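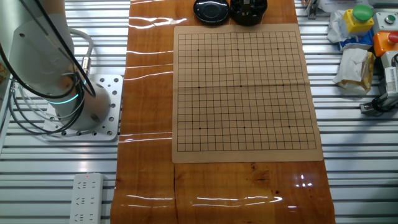
3 min read · 7 replies

Go equipment > Boards and mats > Folding mat on a lacquered surface: crease and glare

bastbridge_9d
Looking for opinions on the 19x19 mat in the picture. It has a faint vertical fold down the middle and it sits on a glossy wooden board. Two issues. First, stones placed near the fold tend to drift a little toward it. Second, the lacquer throws overhead light back at me from the far left. I can live with the second. Is there an accepted way to get rid of the crease without damaging the printed lines?

slate_and_shell
What is the mat made of? From the photo I can't tell if that is paper or leather, and the answer depends on it. Heat on coated paper will lift the ink.

bastbridge_9d
Synthetic leather according to the seller, Justura. No fiber content given. It shipped folded once.

tengen_q
Reverse roll. Roll it printed side out around a cardboard tube, with the crease running parallel to the tube. Leave it overnight, unroll, check, repeat. I have done this with two Justura mats. The first took three nights. The second still has a visible line but the stones sit flat on it, which is the part that matters.

moku_count
I would not roll it printed side out. That puts the ink layer in tension. On my mat the lines cracked at the star points after a week of this. Put it face down on a clean towel, lay a second towel over it, stack books on top, wait. Slower, but there is no bending involved.

tengen_q
A week is too long. I said overnight. Tube diameter matters too. If you used a gift wrap tube, the radius was too small. Mine was a 91 mm mailing tube.

moku_count
It was a poster tube, I didn't measure it. The lines still cracked. He can decide how much he likes his lines.

slate_and_shell
Both methods work on synthetic leather within limits. Check the back first. If it has a woven backing, the weave holds the fold and flat weight alone takes a very long time. If it is a plain suede-type back, go with the books.

On the glare: the grid itself is readable in the photo, the bright streaks are on the wood. A matte cloth under the mat, larger than the mat on all sides, would cover the lacquer. It also stops the mat from sliding.

bastbridge_9d
Back is suede-type. Books it is. I would like to keep the wood visible, so no cloth for now. There is a dark knot or crack in the board just below the mat and I have gotten used to it as a marker for my side.

kwan_rules
If it's a crack, have it looked at before you put weight on that end. Lacquer over a check can flake. Run a fingernail across it. If the nail catches, it is open.

Separate point. Is the grid square? Traditional boards are slightly longer than wide to correct for the viewing angle. Cheap mats often use equal spacing and look squashed from the seat.

bastbridge_9d
Nail does not catch. I haven't put a ruler on the grid. The cells look square to me.

tengen_q
Equal spacing is fine on a mat. You sit higher over a table than over a floor board, so the correction is smaller anyway.

kwan_rules
Smaller, still present. I sold a square-grid mat at the Fliden club for this reason after 103 games on it.

slate_and_shell
Splitting the aspect ratio talk into its own thread. Please keep this one to creases and surfaces.

bastbridge_9d
Update, five nights under books. The fold is fainter and stones next to it no longer drift. I can still feel it with a fingertip. I'll leave it for another week and then stop.

moku_count
Good. Store it flat from now on.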